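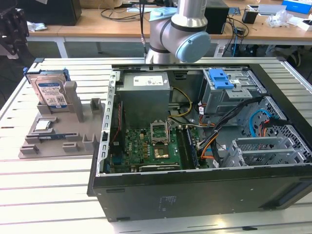 Progress report, second period
Project Ninard: learning assembly and removal of computer parts
Prepared by Robel Adugna for Nathalie Segers, Van Rooij
16 Apr 2018

1. Summary

In this period we moved from single-part tests to complete sequences on a desktop tower. The method which we proposed in the plan, where the arm first learns from guided motions and then corrects itself with the force signal, is now running for three parts: the processor, the memory module and the hard drive. The processor is the most advanced. The memory module is behind the plan and I explain the situation in section 4.

2. Work cell

The cell was rebuilt in February. The tower now lies on its side on the slatted table, with the side panel off and the open side up, so all insertions are done from above. In the first period the tower was standing, and the arm had to reach in from the side with a bad wrist angle. Stijn Bakker made the decision to change and it saved us much time.

The parts are placed in the gray plastic tray at the left of the tower. The processor has its own recess and the hard drive stands upright in its blue caddy at the back. We know the tray position from calibration, but we do not assume that the tower is always in the same place. Before each sequence the tower is shifted by hand by up to 17 mm, and the system must find the socket again.

3. Method and results

Matilde Fonseca recorded 600 guided motions, divided over the three parts. From these we trained one policy per part. The policy gives a short motion target, and a second controller (we call it Gunia in our code) changes this target when the contact force is different from what was expected.

For the processor we compared three versions:

Guided motions only, no force correction: 62 percent of placements correct.
With Gunia, fixed stiffness: 79 percent.
With Gunia, stiffness chosen by the policy: 91 percent.

A placement is counted as correct when the processor sits flat in the socket and a person can close the bracket without moving the chip. The bracket is opened by a person before the trial. Opening and closing it with the robot is planned for the next period and is not included in these numbers.

The difference between the second and third version is larger than we expected. When we looked at the force logs, we saw that with fixed stiffness the arm often pushes the chip against one edge of the socket and stays there. When the policy can make the arm softer in the last millimeters, the chip slides to its place. Banafsheh Ahmadpour repeated the comparison with a second motherboard and found the same order of the three versions, although all the numbers were a few points lower.

For the hard drive the result is good for removal and only moderate for insertion. The caddy must enter its bay straight, and if it starts at a small angle the policy does not back out early enough. We added a simple rule that stops the motion when the side force is too high for half a second. This protects the parts but does not solve the problem.

4. Delays and problems

The memory module is four weeks late. The force needed to press the module into its slot is near the limit we set for the arm, and the board bends under it. With bending, the force signal does not show clearly whether the module is seated. We are testing a support under the board, and also a check with the camera after each press. I can not yet say which one will be kept.

Loose cables are the second problem. When a cable lies over the slots, the vision step gives a wrong position for the module. At this moment we move the cables by hand before the trial and we note it in the log. I think it is fair to report this clearly, because in the application at Kirnarell the cables will not be arranged for us.

5. Budget

Spending is according to plan. We ask permission to move 800 euro from travel to materials. It is for replacement motherboards, as sockets with bent contacts can not be used again for measurements.

6. Next period

Finish the memory module and report it with the same three versions as the processor.
Start on the socket bracket, first opening and then closing.
Run the full sequence of three parts without a person touching the tower between the steps.
Send the data from the guided motions to Van Rooij in the format agreed with Nathalie.

The force logs and the trial tables are available on request from Matilde.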